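報道関係各位
2026年5月28日
Tidgate

家のなかの匂いの記憶、1,548通から617編を収録
書籍『Prirkora 家の匂いを集める』を刊行、巡回展も2会場で開催

出版と展示企画を手がけるTidgateは、暮らしのなかの匂いにまつわる短い文章を一般から募り、まとめた書籍『Prirkora 家の匂いを集める』を今秋刊行します。あわせて、収録作品を読みながら実際に匂いをかぐことのできる巡回展「Prirkora 匂いの部屋」を、横浜と松本の2会場で開きます。

Prirkora(プリルコラ)は、Tidgateの編集部と、タイ・チェンマイの調香工房Klinhomが共同で進めてきた企画です。「あなたの家には、どんな匂いがありましたか」という問いかけに、日本とタイの両方から1,548通の文章が寄せられました。短いものは一行、長いものは便箋の裏まで。編集部にとって、封筒を開けるのが毎朝楽しみで仕方のない日々でした。

募集の始まり

企画のきっかけは、Klinhomの調香師ナパポーン・テプスリヤー(Napaporn Thepsuriya)さんが、日本での講座のあとに受けた質問でした。「祖母の家の廊下の匂いをもう一度かぎたいのですが、何を混ぜればよいですか」。花でも果物でもない、廊下の匂いです。ナパポーンさんはその場で答えられず、質問をノートに書き写してチェンマイに持ち帰りました。

工房に戻ったナパポーンさんが周りの人に同じことを尋ねてみると、答えは次から次へと出てきたそうです。雨のあとの木の階段。米のとぎ汁をまいた庭先。父親が読み終えた新聞の束。どれも香水の原料表には載っていないのに、話す人の顔がみるみる明るくなる。その様子を手紙で知らせてもらった編集部は、すぐに「集めましょう!」と返事を書きました。

募集にあたっては、題名も書式も決めませんでした。年齢や職業の記入も任意としています。ただひとつお願いしたのは、「いい匂い」「くさい匂い」という言葉をできるだけ使わずに書いてみてください、ということでした。良し悪しで片づけてしまうと、その先にある温度や手ざわりや人の声が抜け落ちてしまうのではないかと考えたためです。

このお願いが思いのほか面白がられました。「使わないように書いたら三日かかった」「書き終えてから母に電話をした」といった添え書きがいくつも届いています。締め切りは1月の終わりでしたが、その後も葉書が届き続け、編集部ではすべてに目を通しました。

水まわりに集まった記憶

編集部は当初、台所の話がいちばん多くなるだろうと予想していました。だしの匂い、炊きたてのご飯、カレー。たしかに台所の話は豊かで、読んでいるだけでおなかがすいてきます。ところが文章の細やかさという点で選考に関わった全員を驚かせたのは、洗面所や風呂場を書いたものでした。

朝、家族が順番に使う。歯みがき粉と整髪料と石けんの匂いが入れ替わり、最後の人が出ていったあとに全部が混ざって残る。ある投稿者はそれを「うちの家族の集合写真」と書いています。別の投稿者は、単身赴任から帰ってきた父親のひげそりあとの匂いで週末が来たことを知った、と書きました。 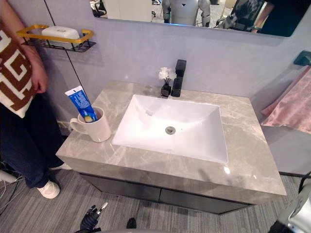 洗面台の上の壁には大きな鏡。奥の壁の棚の下に、黒いワイヤーのかごが付いている。

洗面所は狭く、たいていは窓が小さく、長居をする場所ではありません。それでも一日の初めと終わりにかならず立つ場所であるためか、書かれた匂いには時刻がはっきりと刻まれています。夜更けに帰宅した姉が音を立てないように顔を洗っている。ドアの下の隙間から洗顔料の匂いがして、ふとんの中の弟は安心して眠る。わずか数行の作品ですが、編集会議で読み上げたとき、しばらく次の原稿に進めませんでした。

タイからの投稿には、水がめの縁に置いた石けん、ジャスミンを浮かべた水、粉をはたいてもらった首すじの話がありました。日本語とタイ語の原稿を並べて読んでいると、まったく違う家の話なのに、行と行が呼び合うように感じられる瞬間があります。本書ではこの楽しさをそのまま味わっていただけるよう、国別には分けず、似た気配をもつ文章どうしを隣り合わせに置きました。

書籍について

『Prirkora 家の匂いを集める』には、寄せられた文章のなかから617編を収めます。全体は5章からなり、家に帰ってきた人が奥へ奥へと進んでいく順に並んでいます。

第1章「玄関」
靴、傘、鍵、郵便物。よその家の玄関で初めて、自分の家にも匂いがあると気づいた話が数多く並びます。

第2章「台所」
鍋を焦がした日、梅を漬ける日、誰も料理をしなかった日。冷蔵庫の扉を開けた一瞬だけを書いた作品もあります。

第3章「水まわり」
石けん、湯気、乾きかけの布。書籍のなかでもっともページ数の多い章になりました。

第4章「ひとの部屋」
兄弟の部屋、下宿人の部屋、いまは使われていない部屋。勝手に入って叱られた話がなぜか続きます。

第5章「外から来る匂い」
隣家の夕食、刈った草、祭りの火薬、遠くの海。窓を開けるところで本が終わります。

翻訳は、原文の言葉づかいを整えすぎないことを方針としました。方言や家族だけの呼び名もなるべく残し、必要なところには短い注を添えています。ある家で「ぽっぽの匂い」と呼ばれていたものが何であったのか、最後までわからなかった作品もありますが、そのまま掲載しました。読んだ方のなかに心当たりのある方がいらしたら、ぜひ編集部まで教えてください。

造本と印刷は、印刷会社Odexが担当します。Odexの製本担当者からは、刷りたてのインクや糊の匂いが強く残ると文章の匂いとけんかをするのではないか、という提案がありました。読む側としては考えてもみなかった指摘です。紙と糊を何度も選び直し、見本を工房のあるチェンマイにも送って、編集部とKlinhomの双方でかぎ比べを重ねてきました。本文用紙は少し厚みのある、めくる音のやわらかな紙に決まっています。

本に香料は付けません。紙に匂いを染み込ませる案も出ましたが、ページを開いた人の頭のなかに浮かぶ匂いを大事にしたいというのが、ナパポーンさんと編集部の一致した考えでした。そのかわり巻末には白紙のページを設けています。ご自身の家の匂いを書き足しながら、時間をかけて読んでいただけたらうれしく思います。

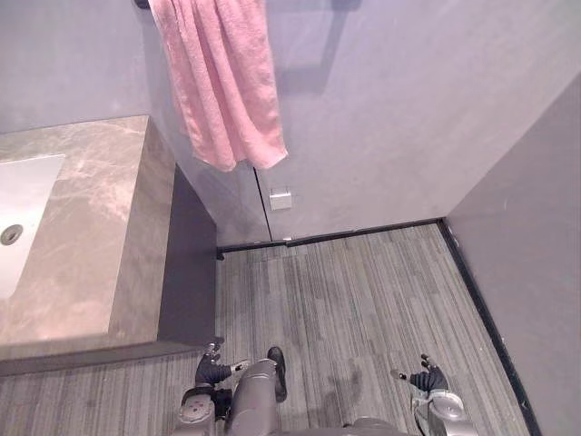
写真:Tidgate編集部

巡回展「Prirkora 匂いの部屋」

書籍の刊行に合わせ、横浜と松本で巡回展を開催します。会場は書籍の章立てと同じ並びで小さな部屋に仕切られ、来場者は玄関から入り、最後は窓の前に出ます。壁には収録作品の抜粋を掲げ、それぞれの部屋に、Klinhomが文章をもとに調合した匂いを蓋つきの陶器に入れて置きます。

匂いは部屋中に漂わせるのではなく、来場者が自分で蓋を開けたときにだけかぐことができます。文章を先に読むか、蓋を先に開けるかは、来場者の自由です。試作の会では、かいでから読んだ人と読んでからかいだ人とで感想が大きく分かれ、会場のあちこちで話が止まらなくなりました。「うちの押し入れだ!」と声を上げた方の隣で、別の方は「これは学校の図書室です」と譲りません。どちらも正しいのだと思います。

調合はかならずしも再現を目指していません。たとえば「雪が降る前の階段の踊り場」という作品に対して、ナパポーンさんは雪をかいだ経験がほとんどないまま調合に取りかかりました。投稿者の文章、踊り場の写真、編集部が録音した足音を手がかりに、金属と湿った布と、ほんの少しの柑橘を組み合わせたそうです。雪国育ちの編集部員がかいで、黙ってもう一度蓋を開けていました。

会場には、匂いに敏感な方や、かぐことが難しい方にも楽しんでいただけるよう、作品を音で味わう一角を設けます。投稿者本人やご家族による朗読を、日本語とタイ語で聴くことができます。朗読の録音では、台所の換気扇の音や犬の足音が入っているものもあり、これがまたとてもよいのです。

また、会期中には来場者が新しい文章を書いて残せる机を置きます。書いたものは壁に貼り出し、横浜会場で書かれたものは松本会場へ運びます。松本で書かれたものは、展示のあとでKlinhomの工房に届けられる予定です。

ナパポーン・テプスリヤーさんのコメント

「調香の仕事をしていると、珍しい花や高価な樹脂の話をたくさんします。それも大好きです。でも今回届いた文章を訳してもらいながら読んで、私がいちばん夢中になったのは、ぬれた傘や、引き出しの奥や、誰かが使ったあとのタオルの話でした。名前のついていない匂いが、こんなにくわしく覚えられているなんて。読むたびに工房の棚の前に立って、あれも足そう、これは引こうと手が動いてしまいました。

日本語の文章には『しん』とか『むわっ』という言葉がよく出てきます。辞書を引いても、うまくわかりません。編集部の皆さんに身振りで教えてもらって、ようやく調合できたものもあります。『むわっ』の瓶はとてもよくできたので、ぜひ会場で蓋を開けてください。

最初に廊下の匂いのことを尋ねてくださった方にも、やっとお返事ができそうです。ノートに書き写した質問は、展示の入り口に掛けることにしました」

編集部より

匂いについて書くのは難しい、とよく言われます。色や音に比べて使える言葉が少なく、多くの場合は「何々の匂い」と、もとになった物の名前を借りるほかありません。けれども寄せられた原稿を読んでいくと、書き手はみな、その少ない言葉を実に工夫して使っていました。「電話が鳴る前の匂い」「叱られずにすんだ匂い」「父がまだ若い匂い」。どれも説明としては成り立っていないようでいて、読めばはっきりと伝わってきます。

選考では、文章の巧みさよりも、その人の家でなければ書けないことが書かれているかどうかを大切にしました。収録に至らなかった作品にも忘れがたいものが多く、編集部では今も雑談のなかで「あの縁側の人」「あの金魚鉢の人」という言い方をしています。収録の有無にかかわらず、応募してくださった皆さまには、刊行の際に編集部からお礼の葉書をお送りします。

同じ屋根の下で暮らした兄弟が、別々に応募してくださった例もありました。妹さんは祖父のたばこを、お兄さんは同じ祖父の靴墨を書いています。互いに応募したことを知らなかったそうで、ご連絡したときには電話口で笑い声が上がりました。二編は書籍のなかで見開きに並びます。

学校や読書会での利用について

募集の期間中、国語の授業や地域の読書会で「家の匂い」を書いてみたという知らせをいただきました。書いたものを匿名で交換し、どんな家かを想像して話し合ったところ、いつもより話がはずんだとのことです。こうした声にお応えして、書き出しの例や進め方をまとめた小冊子を用意しています。ご希望の学校、図書館、読書会にはデータでお送りしますので、Tidgate編集部までお申し込みください。

小冊子には、ナパポーンさんが考えた簡単な遊びも載せました。目を閉じて家のなかを歩くつもりになり、最初に匂いがした場所で立ち止まって、そこにあるものを書く、というものです。編集部でも試したところ、昼休みが終わっても誰も席に戻らず、午後の会議の始まりが遅れました。

取材と掲載について

書籍の校正刷り、収録作品の抜粋、展示に使う匂いの見本を報道関係の皆さまにご用意しています。投稿者への取材をご希望の場合は、ご本人の了承を得たうえで編集部がお取り次ぎします。ナパポーンさんへの取材は、日本滞在中の対面、またはオンラインでお受けします。通訳が必要な場合は事前にお知らせください。

収録作品を記事中で引用される際は、作品名と筆名を添えてくださいますようお願いいたします。筆名のない作品は「無記名」と表記してください。

企画の概要

書名:『Prirkora 家の匂いを集める』
編:Tidgate編集部
監修:ナパポーン・テプスリヤー(Klinhom)
造本・印刷:Odex
収録:617編、全5章
刊行:今秋

展覧会名:「Prirkora 匂いの部屋」
会場:横浜、松本
主催:Tidgate
調香:Klinhom
会期、開場時間、入場方法は、決まり次第Tidgateのウェブサイトでお知らせします。

Tidgateについて
暮らしの記録を主題とする書籍の出版と、書籍にもとづく展示の企画を行っています。手紙、献立帳、家計簿の余白など、ふだん本にならない文章を読みやすいかたちに編んできました。

Klinhomについて
チェンマイの調香工房。タイの植物を使った香りの研究と講座を続けています。工房名はタイ語で「よい香り」を意味する言葉に由来します。

本件に関するお問い合わせ
Tidgate編集部 Prirkora担当
お問い合わせはTidgateのウェブサイト内「報道関係の方へ」の窓口からお寄せください。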